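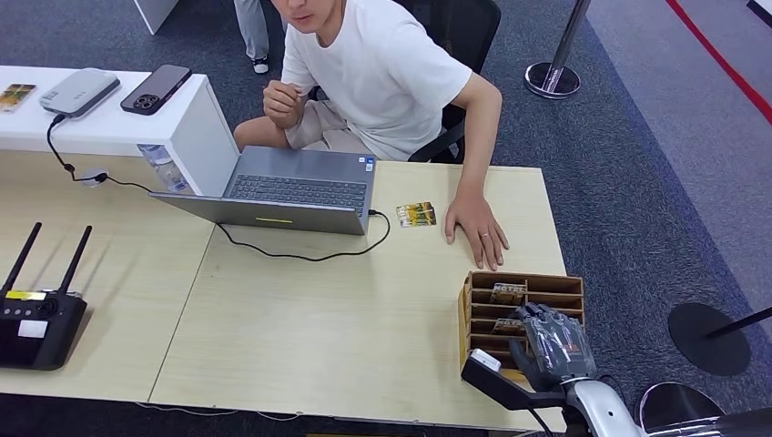 *By the author of Slow Post, software tester and evening letter writer*

I started writing paper letters again last September, after a gap long enough that I had to look up what a stamp costs. My first one went to a cousin in Grevside and took 7 days to get there. The reply took a month, and I read it standing in the hallway with my coat on.

I work on screens all day, so the evenings are for this now. I sit down after dinner, put the phone in a drawer, and write until the page is full. One sheet, both sides. If I have more to say it goes in the next letter.

The paper matters more than I expected. The cheap pad I bought first let the ink through so badly that the back was useless. I switched to a Rosenthal pad, 93 sheets by my count although the cover says otherwise, and it has been fine. The lines are a little wide for my handwriting. I use a plain fountain pen with blue-black ink, and I still smear the last line of every page.

My handwriting was terrible at the start. It's still not good, but people can read it. Slowing down helped, and so did giving up on joined letters for names and addresses. I print those.

What to write about was the harder part. In an email I would ask a question and stop. A letter has to carry itself for a while, so I put in small things – the bakery in Zarbridge changing its hours, a book I gave up on after 200 pages, the noise the radiator makes in the early morning. Those turn out to be the parts people answer.

I keep a notebook with the date each letter went out and a line on what was in it. Before that I told my aunt the same story about the ferry twice, and she wrote back to say it was better the first time.

There are four people I write to regularly and one who has never replied. I still send that one a card now and then. Next I want to try sealing wax, though I've read that it cracks in the sorting machines, so it may have to go inside a second envelope.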